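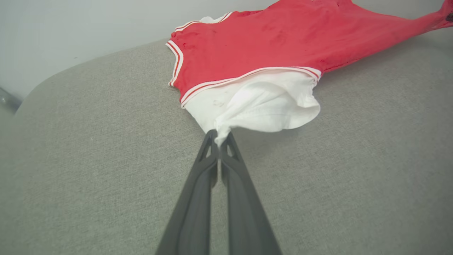
A loose cover is the cheapest way to protect a sofa, but most people give up on it after a few weeks because it slides down every time someone sits. I had the same trouble until I learned to fit the cloth before I sew anything. The most useful test for me is the pinch test: you lay the cloth on the seat, take a small bit of it between two tips and gather it to a point, as with the white fabric on the gray upholstery here. If the cloth comes up easily, you have some slack to work with. If it pulls hard from both sides, it is too tight, and the seam will suffer later. The whole method below is built on this small test, so please try it a few times on your own sofa before you cut.

## What you need

- One piece of cotton fabric, medium weight, washed before use
- A tape measure, the soft kind
- Safety pins (I do not use straight pins on a sofa, they get lost inside)
- Tailor's chalk in a color you can see on the cloth
- Flat elastic, 20 mm wide
- Two foam rods or two tightly rolled magazines
- Sewing machine, or a strong needle and patience
- Plain paper and a pencil

About fabric I can only tell my own experience. I bought mine in a small shop called Nallska, where they sell ends of rolls. A cotton with a little texture stays in place better than a smooth one. Satin, polyester lining and everything shiny will slide, and no elastic can help it. If your upholstery is dark, hold the cloth in one layer over it near a window before you pay. White cotton is often thinner than it feels in the hand.

## Step 1: Wash the fabric first

Cotton shrinks. Wash the whole piece at the same temperature you will use later for the finished cover, and dry it in the same way also. If you plan to use the dryer afterwards, use the dryer now.

Before washing, sew a quick zigzag on the cut edges. I skipped this one time and spent an evening cutting threads out of the machine's drum.

Iron the cloth when it is still a little damp. It must lie flat for measuring, but it does not have to be perfect.

## Step 2: Measure the sofa

Draw the sofa on paper as a simple box and write each number next to its line. You need:

1. The width of the seat between the arms
2. The depth of the seat, from the front edge to the back cushion
3. The height from the floor to the seat
4. The height of the back, and how far it goes down behind
5. Each arm, from the seat up, over, and down on the outside

For my sofa the total length of all the lines came to 473 cm, which sounded too much to me, so I measured a second time. It was correct. The arms take more cloth than you think.

Now add the allowance. I add 2 cm for each seam and 7 cm for the hem at the bottom. In the place where the seat meets the back you need extra cloth for tucking in. Push your flat hand into this gap until it stops, and mark on your wrist or fingers how deep it went. Double this number and add it to the depth.

If your sofa has loose seat cushions, decide now if you will cover them one by one or all together. One by one looks nicer. All together is much faster and it is what I describe in this page.

## Step 3: Lay the cloth wrong side up

Put the fabric on the sofa with the wrong side facing you. This feels strange, but then you can pin the seams directly and turn the cover later.

Start from the middle of the back and work to the sides. Smooth the cloth with the palm, never with the fingertips – fingertips pull small areas and you get waves. Push the extra cloth in the gap behind the seat. Put the foam rods on top of it and press them down. They hold everything while you work on the rest.

Then sit on it. Really sit, with full weight, and stand up again. The cloth will move, and it is better to see this now. Smooth it again from the middle.

## Step 4: Do the pinch test

Test in these places: the center of the seat, the front edge, both inside corners by the arms, and the top of each arm.

Take a small amount of cloth and lift it to a point. Let go and look at what remains.

| What happens | What it means | What to do |
|---|---|---|
| It lifts easily and falls back nearly flat | Good fit | Leave it |
| It lifts easily and a bubble stays | Too much cloth | Push more into the gap or take in the seam |
| It hardly lifts | Too tight | Let out some cloth from the tuck |
| Long folds appear to one side | The grain is not straight | Lift the whole side and lay it again |

The last row is the one that beginners ignore. Folds which run diagonally will not disappear with sewing or ironing. You must lay that side again, and I am sorry, there is no short way.

## Step 5: Pin and mark

Pin the corners at the front of the arms first. Gather the extra cloth to one fold and pin along the line of the sofa. Put the safety pins parallel to the seam so you can open and close them while the cloth is still in place.

Draw a chalk line along every pinned seam, on both sides of the fold. Add a short mark across the line at some points, so the two sides will meet correctly when you take the pins out. My neighbor Pei-shan Yuen, who taught me to sew, writes a letter beside each of these marks. I found this too careful at first, and now I do it too.

Mark the hem last. Use a ruler that stands on the floor, and go with it all the way along the bottom.

## Step 6: Sew

Take the cover off and cut away the extra, but leave the seam allowance. Sew the arm seams first, then the back corners, then the hem.

Use a stitch that is a little longer than normal and go over the inside corners two times. Those corners get the most pull. On the curve of the arm, make small cuts into the allowance, without touching the stitches, so the seam can open when you turn it.

Before you sew the hem, put the cover on the sofa one more time, right side out. Sit again. Do the pinch test again in the same places. Small changes are still easy at this point.

## Step 7: Add the elastic

The elastic goes under the sofa, from the front hem to the back hem. Sew one end of each strip to the front, and put a button or a hook at the back. Then you can take off the cover for washing without moving heavy furniture very far.

The elastic should be stretched only a little. If it is very tight, it will pull the front edge down and the seat becomes a drum.

## Washing and putting it back

Close all hooks before washing. I wash mine at 40 degrees with a color-free detergent, and hang it over two lines so that the middle does not stretch.

Put it back when it is nearly dry, with the seat first, then the arms, then the back. Press the foam rods into the gap as the last thing. If the cover looks a bit loose after some months, usually the rods have come up, so check them before you open any seam.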